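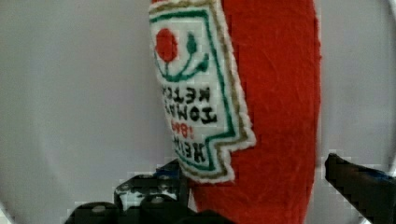 Ah-rin Cha, Recording Secretary

Taltimcombe Wellness Circle
Minutes, Jan 11, 2021

Present: Wekesa Mrema (chair), Yiran Qian, Anil Rai, Ah-rin Cha. Apologies: Itsuki Chiba.

1. October minutes approved with one fix -- the tai chi class meets upstairs.

2. Sleep workshop. Wonderful news! We have 15 sign-ups and two people on the wait list. Yiran will lead all five sessions and wants everyone to bring a notebook and a blanket. Tea to be served after, no caffeine.

3. Massage chair. Anil got a quote of $347 for the repair. Lively talk, and we all want it back in use. Approved. Anil to call Liang this week.

4. Breathing class. Wekesa tried the slow counting method with the morning group and they loved it (several asked for a handout!). Ah-rin to type one up.

5. Herb garden. Held over until Itsuki is back.

Next meeting: same room, and please bring ideas for spring.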